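**Stistuvwood Striped Board, large**

Sold as a work board, play board or serving board. Made to order in our shop. Current batch ships in April.

The Striped Board is a flat rectangular board glued up from long strips of pale wood, with darker tan strips set in to make bands. The strips all run the length of the board. We don't stain anything. The color you see is the color of the wood under a clear finish, and it will get a little warmer over the years, more so if it sits near a window.

We first made this board for people who wanted a plain, solid surface to put on top of a table they didn't want scratched. Bakers bought it, then a few schools, then parents. The school orders changed how we finish it. The early boards had an oil that needed redoing every few months, and no classroom is going to do that. Since the second batch we have used Prorix hardwax, two coats, sanded between.

**What it's good for**

Mostly, it's a surface that stays put and that small things show up well on. Colored blocks, sorting pieces, beads, puzzle parts and game counters are all easy to see against the light wood. The bands give you a straight line to work from. A teacher can say "red ones on the dark stripe" and a four-year-old knows where that is.

It also works in the kitchen for bread, cheese and rolling out dough. If you plan to use it with food, please keep one board for that and another for play. The finish is fine for both, but paint and crayon get into the grain and don't come out completely.

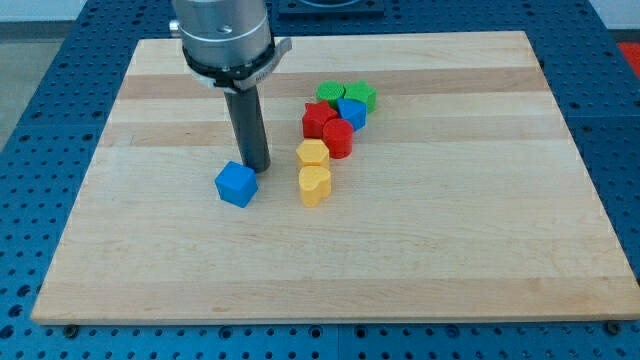

Solid blocks with flat faces sit best on it. We sand the top to a fine grit but stop before it gets slick, so cylinders and hexagons will stand on end without sliding off when somebody bumps the table. Very light pieces, such as hollow plastic ones, move around more. For those you may want a cloth underneath — felt is better than cotton.

The blocks are not included. We get asked about this a lot. We don't make blocks and have no plans to. Any set with pieces small enough for a child to pick up in one hand will do, and a mix of shapes is more useful than a big pile of cubes. Check the age marking on the set you buy, particularly if there are children under three in the house.

**Choosing a version**

There are two. The plain version is the board by itself, flat on both sides, and can be turned over when one side gets worn. The footed version has rubber feet screwed into the bottom. It grips a smooth table better, but you lose the second side. If your table has holes or slots in the top, get the plain one. The feet can land on an opening and the board will rock.

Neither version has handles. We tried cutting finger grooves into the ends and didn't like how thin the wood got there. To pick the board up, slide it until one edge is past the table and lift from below with both hands. It's heavy enough that a young child should not be carrying it.

**Care**

Wipe it with a damp cloth and dry it right away. Do both sides, even if only one got dirty. Wood that is wet on one side and dry on the other will cup, and most of the boards that come back to us have cupped for this reason. Do not soak it and do not put it in a dishwasher.

Store it on its edge or flat on a shelf, away from a heater. If you lean it against a wall for a long time, turn it now and then.

Scratches can be sanded out. Use 300 grit paper and go with the strips, then put on a thin coat of hardwax with a rag and leave it overnight. Deep dents can usually be raised with a damp cloth and a warm iron. Go slowly, and stop if the finish starts to turn white.

The ends take up water faster than the faces do. If the ends start to look dry or gray, rub a bit of wax into them. It takes five minutes.

**Ordering**

Orders go through our page at Bisness or by email. We make 40 boards in a batch, and when a batch is spoken for we close the list and open the next one. We don't charge until the board is ready to leave the shop.

Schools and day cares ordering more than 30 should write first so we can give you a date. We can split a large order over two deliveries if you don't have room for it all. Boards for the same school are cut from the same stack of lumber where we can manage it, but there will still be differences from board to board. Some have bands closer to brown and some closer to honey. We can't match a photo or a board you already own.

Shipping is with Faulkner, signature required. Please open the box when it arrives and look at the corners. If one is crushed, send us a picture within 5 days and keep the packing until you hear back.

**Returns**

Unused boards can come back for a full refund, less shipping. Used boards can't, but if a glue joint opens we will fix or replace the board no matter how old it is. Write the batch number in your email. It's burned into the underside near one corner — on the first batch it was only penciled, and may have rubbed off. In that case the name on the order is enough.

Questions about finishes or school orders go to Asuka Aoki at the shop. She answers email in the mornings.

Page updated 03/10/2020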